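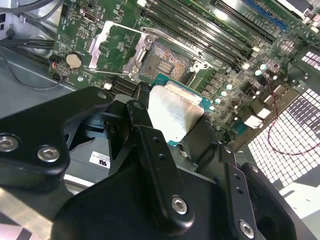 Keep the Old Machine Running

My desktop computer turned eight this spring, and I threw it a small party. There was cake. I cleaned the dust out of the fans, put in more memory, and sat down that evening to write with the side panel still leaning against the bookcase. It started up the way it always does, with a little cough from the power supply and then a steady hum, and I felt a kind of joy I have never once felt opening a new one.

I want to make a case for that joy. I think we give up on our things far too early, and I think we do it mostly out of habit. We've been taught to read the first slow afternoon as a sign that the end is near. A program takes a while to open, a fan gets loud in hot weather, and we start looking at ads. Meanwhile the thing on the desk is doing nearly everything it did on the day we carried it home, when we thought it was a marvel.

I used to live this way myself. I bought a new laptop every 2 years and never asked why. The old ones went into a closet, then into a box in the closet, then out of my life at some recycling day in a parking lot. I couldn't have told you what was wrong with most of them. One had a bad hinge. One had a battery that lasted through breakfast and no longer. One, I'm fairly sure, just had too much junk on it.

What changed me was moving to Drururard, a town with one stoplight, a very good diner, and a repair shop called Grakine. The nearest big electronics store is 64 miles away over a mountain road that closes when it snows. When my machine quit during my first winter there, I had no choice but to carry it down the hill in a laundry basket and set it on Grakine's counter. The repair cost me less than a tank of gas. It was a cable. A cable! I had been pricing replacements the whole night before.

I asked if I could watch the next time, and they said sure, pull up a stool. So I did, on and off, for most of that winter. I saw toasters and sewing machines and a cash register from the hardware store. I saw a great many computers. And I learned that the inside of a computer is far friendlier than I'd believed. I had imagined something like surgery. It's closer to changing a vacuum bag, at least for the parts that usually go. Memory clicks in. Drives slide out. The processor takes more care, and you do hold your breath a little when you set one down, but even that has a right way around and a mark to show you which way it is.

Of course there are arguments on the other side, and some of them are good. Newer machines often use less power. Software moves along and old hardware can stop getting security updates, and I wouldn't tell anybody to do their banking on something that has been left behind. People who edit video for a living need speed, and waiting costs them money. I grant all of it. If your work has truly outgrown your tools, go and get better ones, and enjoy them.

But I'd ask you to check first whether it's your work that has outgrown them. I write letters, grant reports, and essays like this one. I keep a budget. I look at pictures of my nieces and I play one card game that I won't name. None of this is harder than it was in 2010. The words don't come slower because the processor is old (they come slower for other reasons, and I wish a new machine could help with that).

The cost argument gets made a lot, so I'll only touch on it. Last year I spent $298 on this computer, counting a new drive, the memory, and a power supply I probably could have done without. That was my most expensive year by a long way, and I knew where every dollar went. I could point at it. When I bought laptops, I handed over a lot more and got a sealed case and a leaflet.

What I care about more is what happens to a person who fixes something. You walk differently for a day or so! You go home and look at the dripping faucet and think, well, how bad can it be? I'd gone through most of my adult life believing that there were handy people and then there was me. I now own a decent set of screwdrivers and have opinions about them. Last month I put a new belt on my neighbor's clothes dryer, and she clapped, and I have been thinking about it ever since.

I know not everyone has a Grakine down the hill. That's a real problem and it's the part of this I'd most like to see change. Shops like it used to be on every main street, and many closed when it got cheaper to replace a thing than to pay someone to look at it. Some of that cheapness is honest progress. Some of it is built in, though – glue where there could have been a screw, a battery you can't reach, a manual that only authorized people are allowed to see. I'd be glad to pay a little more for a machine that lets me in. I'd be gladder still if the people who make them had to print the parts list on the box, right up there with the screen size and the color.

Schools could do a lot here, too. The middle school in Grilura, the next town over, started letting kids take apart donated computers after class, and I went along to help one May afternoon. I was no help at all. They were faster than I was and much less afraid. One boy had three cases open on the floor and was moving parts between them to build one that worked. When the screen finally lit up he didn't cheer or anything, he just said "okay" very quietly and started looking for a mouse. I'd put that afternoon up against any field trip I ever took.

There's a word people use about old gear, "obsolete," and I've come to dislike it. It makes the decision sound like weather. Something simply became obsolete, out there, on its own, and all we can do is take shelter at the mall. A machine that does what you ask of it is a working machine. It might be ugly. Mine is very ugly – it's the beige of an old filing cabinet and has a sticker on the front from Kinoshita, a noodle place that closed before I ever got to like the spicy one. I wouldn't trade it.

So if yours is getting slow, try a few things before you shop. Clear off what you don't use. Blow out the dust, outdoors if you can. Find out how much memory it holds and whether you've got all of it. Look up how to open the case, unplug it, and take a look inside on some rainy morning when you've got nothing else planned and the coffee's fresh. Take photos as you go so you can see where everything went. Put the screws in an egg carton.

And if there's still a repair shop in your town, bring it something. A lamp would do. Ask whether you can watch.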